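Wednesday, afternoon session

Started at the wash bench with the leftover blue towel from the Prondier lot. The other three went through the machine at 1000 rpm spin and came out stiff, so I kept this one back as the unwashed reference. Dry weight on the kitchen scale: 892 g with the label still on, and I didn't cut the label off because Kgomotso wants the washing symbols for her table.

Question for today is the same as last week: does a thick towel do a decent job as a work surface cover for the craft afternoons, or do we go back to the rubber mats? The mats are easy to wipe but small plates slide on them and the kids lean on everything. Usman's view is that the towel wins as long as people don't try to write on it. My view is that somebody will always try to write on it.

Setup notes:

- Towel laid out on the table in one layer, not folded. I smoothed it by hand once and then left it. Edges don't need to be straight.
- Plate near the middle, one object on it.
- Markers on the towel, caps on.
- Small black bag on the floor, other bags on the step behind.

I used the pale lavender-blue plate because it is light and shows marks. The rim print is faint already and I'd like to know if it gets worse. Put a line in the dishes log under "light plates" so we can compare at the end of January.

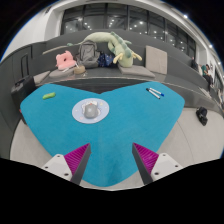 *Towel laid out, plate left of center, the two markers at upper right, small green piece at upper left.*

First try was pulling the plate slowly toward the table edge with one finger on the rim. On the rubber mat it skates. On the towel it drags, and the pile bunches up ahead of it, so it stops by itself. Good for us. The downside is that the bunching moves anything lying close by. The markers rolled a bit when I pulled harder. Leave a hand's width between the plate and anything round.

Second try was the spill. I took the markers and the plate off, then poured 4 tablespoons of water onto a flat part near the lower end. It went in right away and didn't run. Lifted the towel after a few minutes and the table under it was damp but there was no puddle. I would not trust it with paint water, which comes in jars and goes over all at once. For paint we still need the Grikar sheet underneath, or something like it.

Third try, marker ink. Uncapped the one with the blue cap and touched the tip to the underside corner, counted to five. It spread to the size of a pea. Cold water and dish soap took most of it out but there is a shadow. I didn't try the other marker, the tip is half dried out and it wouldn't tell us much. If anyone has a fresh one with a dark cap, put it in the tray for me.

Lint: yes, plenty. The plate had blue fuzz on the bottom when I picked it up and so did the small green thing, worse, because of the bumps. I rinsed both. A towel that has been washed a few times should shed less, but then we are back to the stiff ones. Kgomotso suggested running the stiff ones without softener and with a half cup of vinegar. I'll do that on the next load, spin at 700 this time, and write the result under this entry.

Storage is still a problem. Folded in quarters the towel takes up most of the lower shelf, and the shelf is also where the glue and the paper trimmer live. Rolled, it fits in the tall bin by the door, but whoever gets there first throws their coat on top of it. Usman is going to look for a second bin.

To do:

- vinegar load, low spin
- check plate rim again after ten washes
- ask Kgomotso if she has what she needs from the label, then cut it off and reweigh
- new marker with a dark cap
- try the same spill with the towel folded double

Towel is hanging over the back of the chair next to the radiator. Please don't put it away until the corner is dry.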